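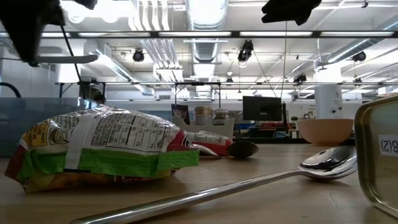 スプーン一本つかめるかどうかで見積もりの桁が変わるのなら、先にそこを教えてほしかった、とHiếu Tháiは書いている。食品・日用品の仕分け機器を検討する事業者向けに当社が開いた意見募集に、1月に届いた一通である。

**Fuvus、卓上仕分けロボットの導入予算に関する購入前チェック資料を公開**

2025年3月1日

設備調達の助言を行うFuvusは本日、双腕の卓上ロボットを検討する中小事業者向けに、購入前チェック資料『Raltard』を公開しました。無料で閲覧できます。特定の機種を推奨するものではありません。当社は販売手数料を受け取っておらず、今すぐ買うべきだと申し上げるつもりもありません。

**本体価格だけの稟議書が多すぎる**

当社が昨年度に確認した導入計画書は19件です。このうち15件では、グリッパーの交換部品、架台、天井側のカメラと配線、停止中の人件費のいずれかが予算から抜けていました。全部抜けていた計画書もあります。承認が下りたあとで追加申請を重ねた担当者の苦労は、展示会の配布物には載りません。

扱う品物の問題もあります。しわの寄った菓子袋と光沢のある金属のスプーン、陶器の鉢、ふた付きの瓶が同じ机に並ぶ現場で、箱物だけを使った実演の処理速度がどこまで参考になるのか。当社は疑わしいと考えています。見積もりを依頼する際は、自社の品物を送り、そのまま並べて試してもらうよう求めてください。断られたら、その事実も比較表に書き込むことをお勧めします。

**資料の内容**

資料は70項目の確認表と、3年間の費用を書き込む計算表からなります。主な項目は次のとおりです。

- 袋物、反射する金属、陶器を混ぜた状態での試験結果の有無
- 架台とカメラの設置費が見積もりに含まれるか
- 品目を追加するときの再調整費と、その作業を誰が行うか
- 保守契約の自動更新条項
- 導入を見送った場合の費用(比較対象として必ず記入)

計算表の初期値は空欄にしてあります。「標準的な削減効果」を入れてほしいという要望もいただきましたが、根拠を示せる数字が手元にありません。

**Phúc Nghiêm(Fuvus 調達調査担当)のコメント**

「回収期間の欄だけが妙にきれいに埋まった計画書を、何度も見てきました。その数字の出どころを尋ねると、たいてい販売側の試算です。試算が間違っているとまでは言いません。ただ、自社の机で確かめていない数字に判を押すのは早いと思います」

**試用先と今後の予定**

食品小分けを手がけるNôngと、部品倉庫を運営するSkarnexが公開前の版を試用しました。Nôngは購入を延期し、まず短期の賃借で様子を見る方針です。Skarnexは予算枠を組み直して検討を続けています。どちらの判断が正しかったかは、まだ分かりません。

改訂版では賃借契約の確認項目を増やす予定です。公開時期は決まっていません。

**本件に関するお問い合わせ**

Fuvus 調達調査担当 Phúc Nghiêm
製品の売り込みに関するご連絡には返信いたしかねます。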